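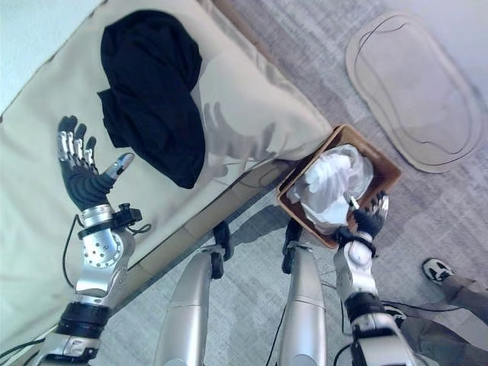 Trellcombe Household Notes
Written by the Trellcombe textiles editor
Updated May 27, 2025

Washing and drying dark knits

Dark garments lose colour mainly through abrasion, and most of that abrasion takes place in the drum. Turn each item inside out, close all zips and wash at 30 degrees on a short cycle. Fill the drum to half its volume at most. Spin speed should be kept low for anything with an elastic cuff or waistband.

Use a liquid detergent without optical brightener. Powder can leave pale residue in folds, particularly in hard water. For a small load, 40 mL is usually sufficient; check the label, as concentrates vary. Fabric softener is best left out — it coats synthetic fibres and reduces their ability to wick moisture.

Ribbed cuffs and hems hold water longer than the body of the garment. Roll the item in a dry towel, press without wringing, then unroll it and pull the ribbing back to shape by hand.
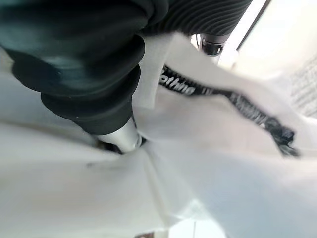
Dry flat or over two rails of the airer, out of direct sun. A single clothesline leaves a ridge across the chest, and pegs mark the hem. In January a dark knit left on an outside line at midday will fade noticeably along the shoulders.

If a tumble dryer must be used, select low heat and remove the load while the ribbing is still slightly damp.

Lint: use a damp rubber glove, working in one direction. Adhesive rollers also work but can lift fibres from brushed fabric.

Fold for storage. Hangers stretch the shoulders of heavier knits.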